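Lab meeting notes, March 8, 2026
Notes by Josiane Caron (so blame me for spelling)

We started with the Ferrand question, and yes, it ate half the meeting again. Ferrand is the part of our software that decides when the hand should close, and I'd promised to come back with results from the Ustitz grasping runs. I did 40 tries with the old timing and 40 with the new one. The old timing got 5 fewer successful grasps, so I'm pretty happy! Brurnero wants the same test repeated with slower arm speeds before we write anything down for the paper. Fair enough, I'll do it.
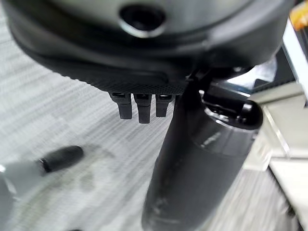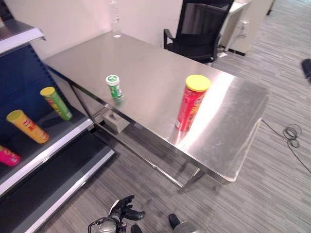 My main point was that we should report results by object shape and stop lumping everything into one success rate. The grasp planner treats anything round and upright as the same problem, and I don't think it is. A chip canister standing up on the steel table, with that little green-and-white tube next to it, asks for two very different hand openings, and a canister lying on its side on the shelf is another story again (the approach angle changes completely). We argued over whether side-lying items get their own row. I said yes, loudly. We agreed to try it in the next draft.

Zarkcombe log: run 3956 has a gap in the force readings, so I'm leaving it out of the averages and putting a note in the appendix.

To do for me: slower arm runs, new table by shape, fix the axis labels on figure 7. The full draft is still due in September.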